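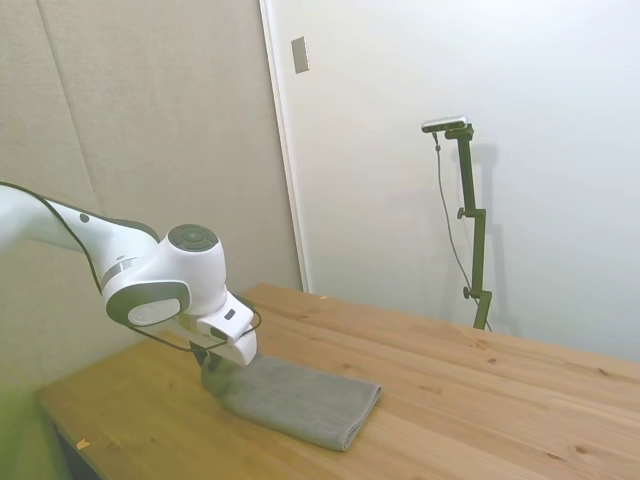
Lomley Linen Services brings robot towel folding to its Vundcombe laundry, with every job kept

VUNDCOMBE, September. Lomley Linen Services is very pleased to share that robotic folding is now part of everyday work at its Vundcombe laundry, after a trial that started in a spare room beside the finishing floor and grew, bit by bit, into something the whole team has had a hand in.

Lomley washes, dries and folds for 209 customers across the region, from motels and physio clinics to a couple of swimming pools and one very busy hairdresser. Sheets and tablecloths have gone through machines for years, but small towels have always been folded by hand, and on a busy shift that can mean hours standing in the one spot doing the one movement. Anyone who has done it will tell you where it gets you (the shoulders first, then the wrists).

"I folded towels for eleven years before I moved into the office, and I still do it in my sleep, according to my husband," said Karlijn Leemans, General Manager of Lomley Linen Services. "So when people ask me why we started with towels, of all things, I tell them to come and do a Saturday-sized load with me and then ask again. We wanted to take the sorest job in the building and share it around a bit, and I'm so proud of how everyone has pitched in."

The system was put together with Ashour Automation, whose engineers spent the winter working alongside the finishing crew. It uses a robotic arm at a table, with software called Promitell that learns a fold from repeated demonstrations. Those demonstrations came from Lomley's own folders, who were paid their usual rate for the time and who recorded 400 of them before the first towel went anywhere near a customer's order.

"We turned up thinking a towel was a fairly simple thing, and the crew set us straight in the first morning," said Hendrik Nijs, Project Lead at Ashour Automation. "There's a way of smoothing the end before you bring it over, and there's the colour of the label thread that tells you which side goes out, and none of it was written down anywhere. Most of what is good about this system came from the people who were already doing the work."

The arm is still slower than an experienced folder, and Lomley expects it to stay that way for some time. It handles plain hand towels and bath towels in standard sizes. Robes, fitted items and anything with a fringe remain with the team, as does the final check on every stack before it is wrapped.

No positions have been removed, and the 11 people on the finishing floor have kept their hours and their rosters. Four of them have trained as cell operators, a new role with a higher pay grade, and folding is now rotated so that each person has a change of task through the shift.

Ya-wen Yuen was the first to finish the operator training.

"I was pretty doubtful, I'll admit, and I told Karlijn so," she said. "Now I set it up in the morning, I keep an eye on it, and if it makes a mess of a corner I show it again. My hands feel better by the time I get home, and I've started back at my pottery class, which I'd given up on."

Lomley plans to add a second folding table next year, and will offer operator training to any staff member who would like to give it a go.

About Lomley Linen Services
Lomley Linen Services is a family-owned commercial laundry based in Vundcombe, supplying and caring for linen for accommodation, health and hospitality businesses.

Media enquiries
Pieter Bosman, Communications, Lomley Linen Services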